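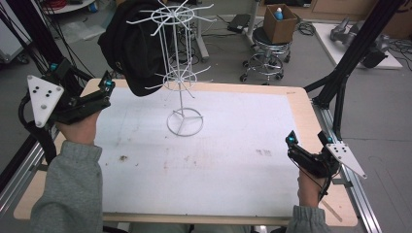 The white spinner rack, hooks still bare.

I bought the rack for keyrings. I make them from leather offcuts and sell them at the Risthorpe craft market, and until now they have lived in a shallow tray where people have to dig. After the spring market I came home with most of the tray unsold and decided it was time they hung up.

It is a wire rack with two rings of hooks, one near the top and one halfway down the pole. It came from Cordeiro, a shop fittings place in Undmont that sells off old display stock from a back counter. I paid less than I would for a new one and carried it home on the bus — not a thing I would do again with all those arms sticking out.

I have 140 keyrings made up at the moment, and they won't all go on. I tried it at home one evening with every hook filled two deep and it was hard to get anything off without its neighbour coming too. One to a hook looks better. The rest can stay in the tray under the table and I'll top up through the day.

The longer straps go on the top ring, as they hang down into the space between the two. Short loops and the round tags go underneath. I did it the other way first and the straps trailed on the table.

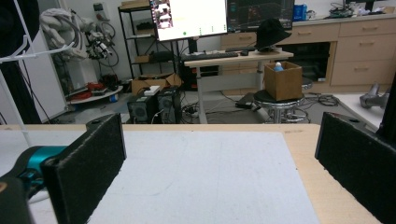
Does a rack like this need weighing down for an outdoor stall?
Mine does. I put a flat bag of sand, tied with string, over the wire base and cover it with a cloth.

Prices are the other job. I used to write them on a card, but the card was always behind something. Now each keyring gets a small paper tag, and I ordered 200 from Nikness along with a reel of thin cotton. I have tied 55 so far. It is slow work and I do it with the radio on.

The next market is in June. I still need a box tall enough to carry the rack in, and I want to rub down one hook on the lower ring that catches on the cotton.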